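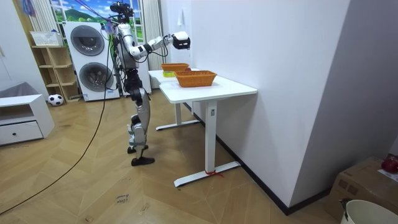
Rehearsal diary, July 23, 2021

We did the second act two times today and I am still not sure about my entrance. Umesh Nautiyal wants me to come in during the song, before the last verse, so the audience notices me late. I understand the idea, but my shoes are loud and the song is quiet. Tomorrow I will try it with the soft ones.

The play is called Carnonora and it happens in a small harbor town where the ferry has stopped coming. I am the sister of the ferry captain. I have 50 lines, and I was happy with this number until Jingyi Luo got the flu and I received her letter scene as well. The letter is long. I wrote it by hand four times last night, because this is how I learned poems at school, and today I lost my place only once, at the part with the winter coats.

Umesh gave notes for almost an hour. For me he had these: do not look at the floor when the captain shouts, wait for the bell, and say "harbor" with a stronger H. I have worked on this H for years. Our Auer, who plays the captain, tried to help me and we stood in the corridor breathing at each other like two tired dogs.

The ticket news is good. We have sold 484 for the first week, and the theater has asked if we can add a matinee. Everybody said yes very fast – I also said yes, and then I remembered I have my cousin's lunch on that day. I must call her.

Costumes are late. My gray dress has one sleeve and many pins. I wore it for the first scene anyway, to learn how it moves on the stairs, and it moves badly. The hem needs to go up.

Jingyi sent me a message in the evening. She has no more fever and she asked who is reading her letter. I told her it was me, and she wrote back that I should take a breath before the name of the son, a real one, even if it feels too long. I tried it in the kitchen and she is right – the line is much sadder.

Lines again at breakfast, then the bus at nine.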